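A Visit to the Sikley Simulation Lab
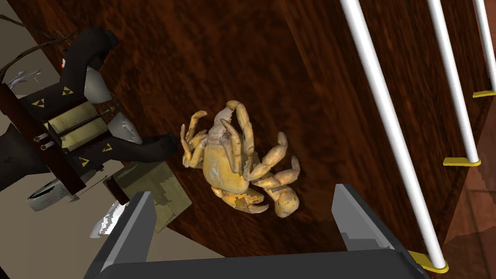
The crab task in simulation, seen from the gripper, with the fingers open.

Sikley opened its software floor to visitors for an afternoon in November, and I went along with a group from our plant. We run packing lines and have been looking at picking software for odd-shaped goods, so the part of the tour I cared about was the simulation room on the second floor. The hardware bay was on the program too, but we only had 25 minutes there and I took few notes.

Our guide was Jamshid Rahimi. He works on the planner and has been with the company since it was in a shared office across the street. He started us at a desk with two monitors. On the left was the rendered view from the gripper, and on the right was a text log from the planner, which they call Kornel.

The object on the table that afternoon was a crab, on its back with the legs spread out. There was plenty of other stuff in the view, including three white poles with yellow feet on one side and a big black mechanical assembly on the other. Jamshid said the scene builder fills a table from a library of 3,081 models and doesn't care whether things belong together. A person can lock an object in place and let the builder pick the rest.

Kornel gets a color image and a depth image and nothing else. It proposes grasps, scores them, and throws out any where the fingers or the palm would hit something on the way down. For the crab it had listed 593 candidates. Jamshid scrolled through them and stopped on a few. Many were on the legs. Those score well at first, since a leg is thin and fits between the fingers easily, but a second check looks at how far the grasp is from the estimated center of mass and marks most of them down. The ones left at the top of the list were across the body.

One of our people asked why the claws were not a good place to grab. The answer was that a curved claw gives the fingers very little flat contact, and the contact model they use is strict about that. They had a looser one last year. It passed grasps in simulation that slipped on the real arm, so they dropped it.

Next we saw the test tool, Testgate. Any change to the planner has to go through it before it is merged. It replays a fixed set of scenes with the old and new code and reports the difference. The pass mark is 95 percent of the old score in every object group, so a gain on boxes can't cover for a loss on something with legs. A change that had failed that morning was still on the screen, with the failed scenes in a list, and clicking one opened the rendered view at the moment the planner made its choice. I liked this more than anything else in the building. Our current supplier sends us a spreadsheet.

Digby Tamihana took over for the perception part. His team trains the model that separates objects from the background. He talked about wood grain for quite a while. Strong streaks in a glossy surface can get read as edges, and thin parts such as crab legs can get merged with the table when the colors are close. They render the same layout on different surfaces and compare the outlines. He said soft shadows used to be a problem and are less of one now. Reflections still are.

I asked how much of this carries over to real cameras. Digby said depth noise is the weak point. The simulated depth image is too clean, so they add noise to it, and the noise settings were measured on one camera type only. Anyone using a different camera would have to measure again. He didn't have a figure for how long that takes.

The hardware bay was short, as I said. The arm was running a bin of plastic fittings during our visit and we watched from behind the barrier. Coffee was in the hallway afterward.

Some practical notes for anyone going to the next one. Parking is behind the Prydderch building, and the entrance is on the far side from the lot. Bags go in lockers. Photos are not allowed in the hardware bay. Ask for the simulation room first if you have a choice, as the desks are small and only four or five people can see the screens at once. Scene files can be requested from the front desk after the tour, and we have put in for a set to try with our own planner.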